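Trucos de taller
Limpiar y cambiar las almohadillas de la pinza
Por Ailsa Matheson

Con el uso, las almohadillas de los dedos se llenan de polvo y pelusa, y la pinza empieza a soltar las piezas lisas. Yo las reviso cada 80 horas de trabajo.

Primero se corta la corriente y se espera 2 minutos. Después se pasa un paño con alcohol de 90 grados, siempre desde la base hacia la punta. No uso acetona, que deja la goma dura.

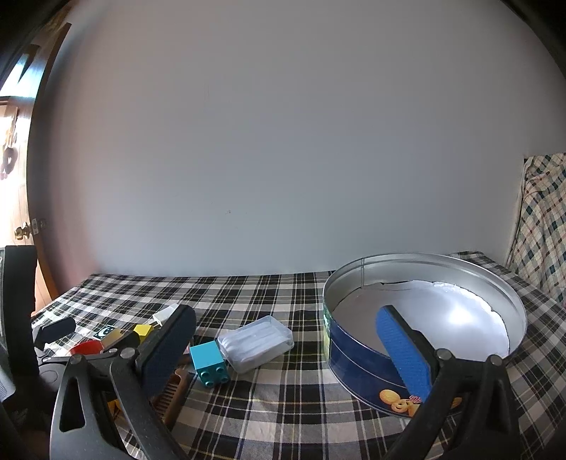

Para cambiar una almohadilla hay que despegarla despacio, con una espátula de plástico. Los restos de pegamento salen con el dedo y un poco de paciencia. Antes de volver al trabajo hago una prueba con cosas de casa que tengan formas distintas: un cubo pequeño, un peine de madera, el borde de una lata redonda de galletas. Si el peine se gira al levantarlo, la almohadilla está torcida y hay que pegarla otra vez.

Los tornillos de los dedos se aprietan a mano, sin fuerza. En mi Usska se aflojan más los del lado izquierdo, no sé por qué. Si alguien tiene el modelo de Alten, le agradezco que me escriba cómo están los suyos.

Las almohadillas de repuesto se guardan planas, lejos del sol.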